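**Session 6: Sorting, Bins and Why the Container Matters**

Welcome back! Last week was all theory – flow, batch size, walking distance – and this week we finally get our hands on the blocks. I look forward to this session every May, and I hope by the end of it you'll never look at a storage bin the same way again.

Please read chapter 3 of the Clallora workbook before you come. If you only have time for part of it, read the pages on picking faces and skip the history.

## What counts as a bin?

For this course, a bin is any open-topped container that someone reaches into from above. A drawer isn't one, and neither is a shelf tote with a cutaway front (we'll get to those in session 7, and they deserve their own evening). Once you start looking, bins are everywhere: bakery trays, the button box at a tailor's, the big tubs of fittings at Kuruc where several of you did your placement.

Three features decide how pleasant a bin is to work from:

- **The walls.** Sloping walls give your knuckles room near the rim. Straight walls hold more for the same footprint, but picking from the corners is slow.
- **The floor.** Bare metal lets pieces slide when you nudge them. A rubber mat holds them still, and it also holds crumbs and grit.
- **The surface behind the parts.** Dark parts against a dark floor are much harder to pick out than dark parts against a pale panel.

## Color and position

Our starter set is six bar-shaped blocks, three red and three green, in a gray metal bin with sloping sides. It looks too easy! It gets interesting when you pay attention to how the blocks lie. A block flat in the open middle can be taken from either side. A block pressed into a far corner, right up against the base of the wall, gives your fingers almost nothing to get behind, and most people slide it out first and grip it second.

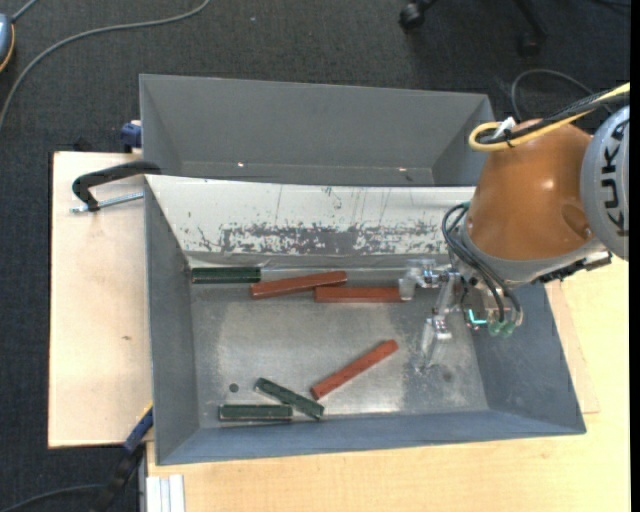

Blocks that rest close together are the next thing to think about. Move one and its neighbor may come along, or swing around into a worse spot. Before you touch anything, decide on your order and write it down. Then sort, and compare what you did with what you wrote. I find the differences fascinating, and they make much better discussion material than a stopwatch time.

## Reading the wear

A used bin tells you plenty if you get down and look along the walls. Scratches, scuffs and flaked paint are worth sketching in your notebook, with the position marked on each wall. Be careful about the conclusions, though. A long scrape could come from parts, from tools, or from the bins being stacked badly. Write what you see on the left page and your guesses on the right.

## For Monday

1. Find a bin at home or at work and sketch it from above.
2. Mark the easiest and hardest places to pick from.
3. Bring one change you would make – a liner, a divider, a different wall angle, anything.

The Urken reading on tray liners is optional, but the diagrams are lovely. Copies are on the shelf by the door in the Eltby room.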